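Small Words, Big Table
@smallwordsbigtable

1/
I have lived in Coston for seven years and I still cannot say with certainty what people here mean by "dinner". This is a thread about the names of meals. It will be a little long, I am sorry, please put the kettle on.

2/
At school in Fuentealba we learned a tidy table. Breakfast in the morning, lunch at midday, dinner in the evening. There was also "supper", which our textbook marked with a star and the word "rare". I learned it all by heart and got a very good mark.

3/
In my first month here, a neighbour invited me for tea. I had read many novels, so I ate a proper meal at home and arrived at 5 o'clock expecting one biscuit. There was a meat pie, potatoes, peas, and then a crumble with custard. I ate everything. I could not sleep.

4/
So, the first rule I wrote in my notebook: if somebody in Coston says "come for tea", do not eat before. If somebody says "come for a cup of tea", eat before. Three small words (a, cup, of) and the whole meal disappears.

5/
Plates do not help the foreigner either. There are dinner plates, side plates and tea plates, and I was sure the tea plate must be the big one, for the meal called tea. It is a small one, for cake. I set the table wrongly for a whole winter and my guests were too polite.

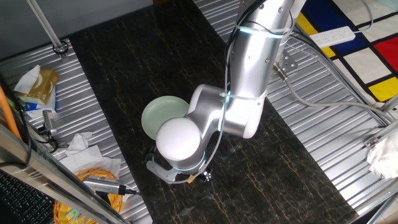 A reply just came in saying that in Kornbridge a tea plate was always called a bread plate, and that "tea" there is only for children. After 6 it becomes dinner, even when it is beans on toast. Thank you! Kornbridge is 8 miles from me. Eight!

6/
The difference is partly north and south, partly class, and partly what your grandmother said. I asked at work and got a different answer at every desk. One colleague says "dinner" for midday from Monday-morning habit, as he calls it, but "lunch" if there is a client in the building.

7/
But notice: even people who say "lunch" all their lives will say "school dinners". And the women who served them are "dinner ladies", never lunch ladies. Christmas dinner is also Christmas dinner at 2 in the afternoon, for everybody, north or south. I find this very beautiful and very unfair.

8/
In the library I found a household book printed in 1834. The writer gives dinner at three o'clock for an ordinary family and at six for "persons of fashion". As I understand it, dinner was the main meal and it moved slowly later in the day, and lunch grew up in the hole that it left.

9/
This made me calmer. The word did not mean a time, it meant the biggest meal. My textbook had given me a clock when I needed a pair of scales.

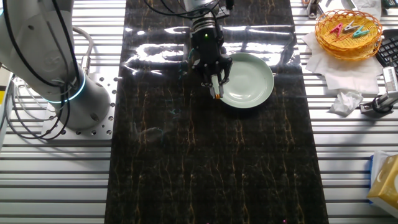

10/
Supper, then. Our starred and rare word is not rare at all. For some people it is a simple evening meal in the kitchen, with family. For others it is toast or cereal before bed, in pyjamas. If you are invited for supper, please ask about the pyjamas.

11/
Café Prenetti on our high street solves the problem in its own way. The board says "Hot food served 12 till 7". No meal is named. I asked the man at the till if I was ordering lunch or dinner and he said "you're ordering the lasagne, love".

12/
What I do now: I ask "what time, and shall I come hungry?" I was afraid this would sound rude, but in English you can ask almost anything if you begin with "sorry". People laugh and then they tell me exactly.

13/
I would like to collect more of these. What did you call the midday meal when you were a child, and do you call it the same now? Please write also the town or the region. I am especially missing Wales, and anybody who says "snap" or "bait" for a packed lunch.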